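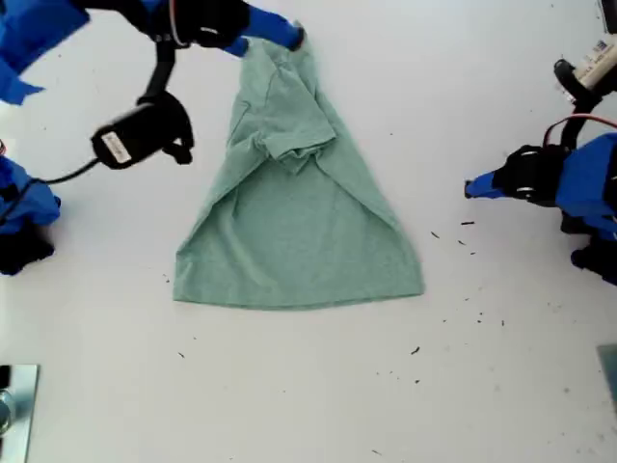
Carry-Over Work on an Offshore Platform Topside: Why the Last Jobs in the Yard Get Done at Sea

Project report by Fabrice Barbier and Dong-geon Na
Submitted 2021-04-17

1. What we set out to do

When a platform topside leaves the fabrication yard, it is supposed to be finished. There is a ceremony, there are hard hats with no scratches on them, and someone signs a certificate. Attached to the certificate is a list of the things that are not finished. In the trade these are called carry-over items, and they travel offshore with the structure to be completed by people who have to be flown in, fed, housed and flown home again.

Our project looked at one such list. It came from the Wustavus topside, a small gas processing deck built by the contractor Curik at its yard in Todau. Curik let us see the list on the condition that we leave out anything to do with money. This turned out to be most of the interesting columns, but we are grateful for the rest.

We wanted to know what kinds of jobs end up on the list, at what point in the build they could have been spotted, and whether a yard planner could do anything about it with the information already on the desk.

2. Background

A contract to engineer, procure, build and install an offshore structure puts all the stages under one roof. In theory this means the designers, the buyers, the welders and the installation crew share a schedule. In practice they share the name of a schedule. Each department keeps its own version, and the versions meet at the monthly progress review, where they are introduced to each other politely.

The date that matters most is sail-away, when the structure is loaded onto a barge. It is tied to the hire of a heavy-lift vessel, and the vessel will not wait. Steel that is late can sometimes be hurried. Weather windows cannot. So when the plan slips, sail-away stays where it is and the remaining work is moved across it to the offshore side.

Our textbook gives this one paragraph. The planners we interviewed gave it an afternoon.

3. Data and method

The list had 500 entries. We suspected a spreadsheet export that had stopped at a round number, so we asked. It was simply the number, and the planner who confirmed it seemed a little tired of confirming it.

Each entry had a tag number, a one-line description, a discipline (piping, electrical, instruments, structural, coating) and a status. Some of the descriptions were excellent. Others read "complete as discussed." We read the entries separately, gave each one a cause, and then compared our answers. Where we disagreed we went back to the drawings, and where the drawings disagreed we asked the yard.

The causes we used were late material, late drawing, blocked access, failed inspection, and what we labeled "deferred by choice," meaning the work could have been done in Todau and someone decided that it would be done later. 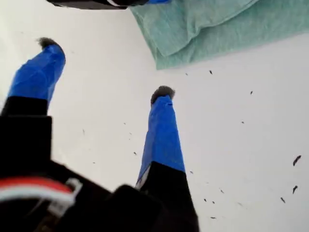 The last of these took the most arguing. A handrail left off so that a crane can reach a pump is a sensible choice. A handrail left off because the handrail crew had moved to the next job is also a choice, and on paper the two look the same. We settled it by checking whether the installation procedure mentioned the item. If it did, we assumed somebody had planned it. If it did not, we assumed somebody had gone to lunch.

For sequencing we used Zacharopoulos, the scheduling package the department has a license for. It is a capable program that reports every error as a calendar conflict, including the one where we had misspelled a file name. We rebuilt the last phase of the build as a network of activities and tested what happened when certain items were pulled forward.

4. Findings

Late material was the cause everybody had told us to expect, and it was there, mostly valves and cable glands. It was not the largest group. Blocked access was. A great many small electrical and instrument jobs were on the list because scaffolding for the coating crew was standing in front of them. The coating crew, for its part, was waiting for the piping inspections, so the scaffold stood there doing nothing for long stretches while being counted as productive.

Late drawings came next. Most of these traced back to 2 design changes, one to the drain layout and one to the supports under a cable tray. Neither was big. Each was issued in January, after the affected steel had been painted, and each set off a trail of little jobs in every discipline. We had imagined design changes as events. On the list they look more like a leak.

Failed inspection was a smaller group than we had guessed. The welders were pleased to hear it and asked us to put it in the report, so it is in the report.

Deferred by choice was hard to size fairly and we do not rank it. What we can say is that the entries in it were the vaguest on the list, and vague entries are slow to close offshore. A technician who lands on the deck with "complete as discussed" has to find out who discussed it.

5. What the schedule model showed

We tested two changes. In the first, we released scaffold by area instead of by discipline, so that electrical work could go in as soon as an area was clear. In the second, we froze design changes earlier and sent anything later straight to an offshore work pack, with its own materials, without letting it wander through the yard first.

The first change did more. It shortened the list across every discipline and needed no extra people, although it did need someone with the authority to tell the coating foreman to move. The model contains no coating foreman. We consider this its main limitation.

The second change barely shortened the list at all, but it made the entries clearer, since each one arrived with a drawing and a box of parts. 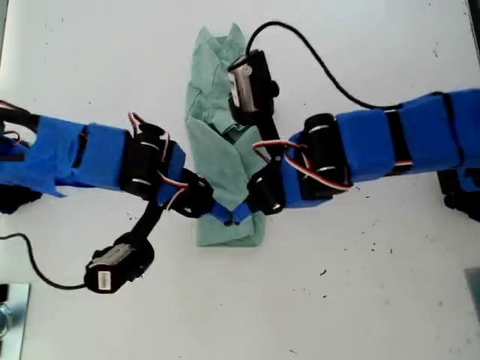
Why not just delay sail-away until the list is empty?

The lift vessel is booked long in advance and goes to its next client afterward, so missing the slot could mean waiting until the following season. Against that, flying a crew out to fit cable glands looks like a bargain, even in bad weather.

6. Limits and further work

We had one yard, one topside and one list. A larger deck with living quarters would have a different mix, probably with more carpentry and stronger opinions. We also never went offshore, as neither of us had the survival training, and so we know how the entries were opened and very little about how they were closed. The close-out records exist. Curik has said the next group may ask for them.

Anyone who picks this up should start with the scaffold register, which we found late. It is kept on paper in the site office at Todau, in a blue binder, and the handwriting improves toward the back.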